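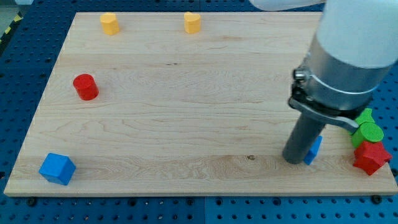 **Nazmiye Çınar**
Head of Product Evaluation, Hakport

*Speaker notes, supplier review session, 24th April*

**Opening**

Good morning, and thank you for attending. My remarks concern the Olano sorting kit, which Atent has offered to us for use in our training workshops. Taner Polat will take questions on price after I finish.

**What is on offer**

- The kit consists of a set of colored blocks, a wooden work board, and the software that plans each pick.
- The arm is quoted separately. Sites that already own a suitable arm may order the kit alone.
- Service is offered under a plan named Güneş, with one visit each November.

(Leave the opening slide up for this part.)

**The task**

The blocks differ in both color and shape. The slide shows a red cylinder and a red star, and there is a blue cube near the front corner of the board. A trainee may therefore be asked to sort by color first and by shape second, using the same pieces. The star is the piece I would ask you to keep in mind. Its points give the software more to consider than the flat sides of a cube, and one of them is over the edge of the board on the slide.

Please also note the table. The grid of holes allows the work area to be set up again in the same place, and our workshops already use tables of this type.

**Findings to date**

We ran 355 picks across 4 sessions. Of these, 109 required a second attempt. Most second attempts involved pieces standing close together, and the supplier has been informed. Picks from open areas of the board gave us little cause for concern.

Setup took a new instructor around 40 minutes. The printed guide is clear on the software but weak on board placement. We have asked Atent to revise that section before any order is signed.

(Pause. Invite comments from the workshop leads.)

**Position**

The evaluation team supports a limited purchase for two workshops. We do not yet support a purchase for all sites. Spare blocks are listed under part number 822 and should be included in the first order.

Mr. Polat will now present the cost of the service plan and the terms for early return.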